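Notivov Parts Board, reviewed: a tray of pegs for people who own too many fingers

Posted April 2020 in Bench Gear

There comes a point in the life of every two-armed robot when it has waved at all the visitors and somebody asks what else it can do. We reached that point in January. The Notivov Parts Board was the cheapest answer in the catalog that didn't involve folding towels, so we bought one.

The board costs $230. The hands we use it with cost a good deal more than that, and the arms I would prefer not to discuss while my spouse reads this site. As purchases in this hobby-turned-job go, it is pocket change. That doesn't mean I'm going to be nice about it.

What you get

A flat white panel and a bag of parts in two colors. The white things are mostly plates and trays. The blue things are mostly pegs and cylinders, plus a big disc with a raised hub that everyone picks up first and calls "the gear" whether or not it is one. There is also a sheet of instructions, translated by someone with a strong feeling for poetry. "Let the peg be glad in its place" is now written on our whiteboard.

The parts feel fine. Edges are clean, the cylinders stand up without sulking, and after three months of being dropped none of mine has cracked. One of the small white pegs did spend a week inside a shoe, and came out looking the same as it went in.

My main complaint is the color. Blue on white is lovely. White on white is a practical joke. The slotted plate, the trays and the little white pegs all sit on a white board, and you end up finding them by their shadows. Our vision software was confident about every blue part by the end of the first afternoon and still has moods about the rest. I asked Notivov whether they sold the fixtures in any other color and got a very polite message telling me that white goes with everything.

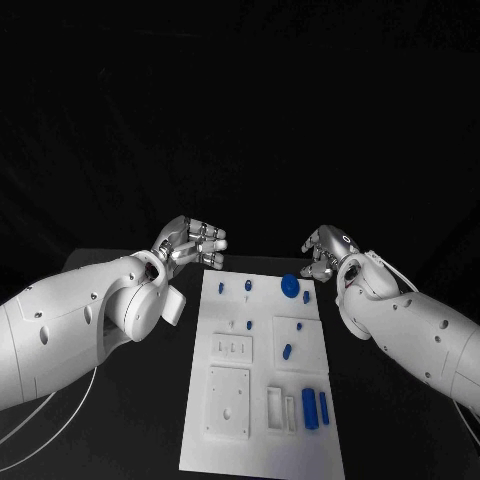 Setting it up

Budget an hour. The panel has no clamps and no feet, and on a smooth table it will creep whenever a hand leans on it. I used museum putty at the corners. It's ugly but it works, and it costs less than the mounting kit, which Notivov will sell you for $75 and which is, as far as I can tell, four brackets and a nice box.

A dark table helps a lot. So does a dark cloth behind it. We had the board on a pale bench at first and it simply vanished, parts and all, as far as the software was concerned. Black fabric fixed most of that in ten minutes. Don't bother ironing it.

Think about your cables before you start. Ours are white and thin, and they like to wander across the table at exactly the height of a peg that took five minutes to place. A few loops of Velcro would solve this. I have been meaning to buy some since January.

Using it

The instructions list 28 tasks, from "lift the small peg" up to something involving both hands and the slotted plate that I suspect was written on a bet. The easy ones are too easy for a simple gripper, and rather humbling for a hand with a full set of fingers. A pincher closes on a peg and that's the end of it. A humanlike hand has to decide which fingers are involved, and the ones that aren't invited tend to show up anyway and knock over the neighbor.

This is where the board earns its money. The spacing is tight enough to punish a sloppy approach and loose enough that you can still get in. Coming down from above with the fingers bunched works best for the short pegs. For the tall cylinders at the near side, we had better luck coming in from the side. The big disc forgives almost anything, so use it when people are watching.

Two hands help less than you'd think. Most of the tasks want one arm at work and the other one out of the way, hovering like a man at a barbecue who has been told the grill is handled. I'd have liked more jobs where one hand has to hold a plate while the other fills it.

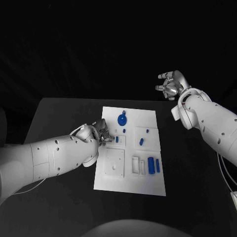
Left hand down by the small plate, right hand staying out of it.

How it compares

The obvious rival is the Mosum bench set, at $2199. I borrowed one from the workshop in Stunbridge for a couple of weeks. It is heavier, it bolts down, and the parts come in colors a camera can tell apart. It also arrives in a case so large that I had to move a chair out of the room to open it. If you're publishing numbers that other people will argue with, get the Mosum. If you want something on the table by lunchtime, the price gap is hard to ignore.

Rautiainen makes a smaller board too, all threaded parts. Good product, different kind of misery. I'd leave it until your hands can manage a plain peg.

Spare parts

Notivov sells them in bags by color, so if you lose one white peg you buy a bag of everything white. I now own a lot of trays. Shipping was quick and the bag was taped shut by someone who really meant it.

Verdict

Four out of five. It loses the point for the white-on-white business and for creeping around the table. Buy the board, skip the brackets, get the putty, and check your shoes.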